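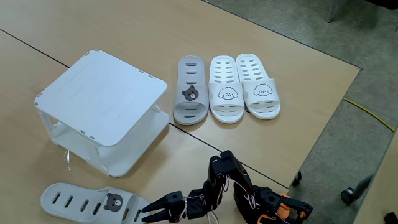 Resetting the shoe rack cell

Written by Lesia Mykhailiuk, last changed 20 January 2021

Do this at the start of a shift, after any crash, and whenever someone has moved the tables. You need the 2 mm hex key, painter's tape and the laptop with Brellix on it.

1. Turn off the servo supply and wait for the arm to go limp. Hold it at the elbow so it doesn't drop on the table.

2. Push the two tables together until the seam is tight. If the seam opens up, the far half of the work area shifts and the saved poses are no good.

3. Set the rack on the left side and press down on the top panel. The supports should sit fully in their slots.

4. Follow the wires from joint to joint by hand. Each loop needs enough slack for the joint to bend all the way. A loop that can catch on a bracket gets taped back.

5. Check the gripper screws. Snug is enough. Lino Bellini stripped two in March by going further.

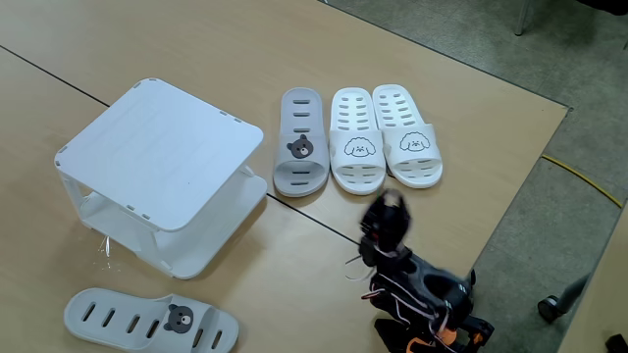
6. Turn the supply back on and run "home" in Brellix. The elbow servo should read between 600 and 725. Outside that range, power down and reseat the horn one tooth over.

7. Open and close the gripper five times with nothing in it. Both fingers should move evenly.

8. Jog to a slipper at speed 200 and close on the strap end. Stop if the arm shakes or the fingers touch the table. Shaking at low speed is usually a loose bracket at the base.

9. Save the offsets under today's file name and write the elbow reading in the log.

If error 3171 comes up at step 6, a servo isn't answering. Reseat its plug at both ends and home again. Spare leads are in the Costa drawer.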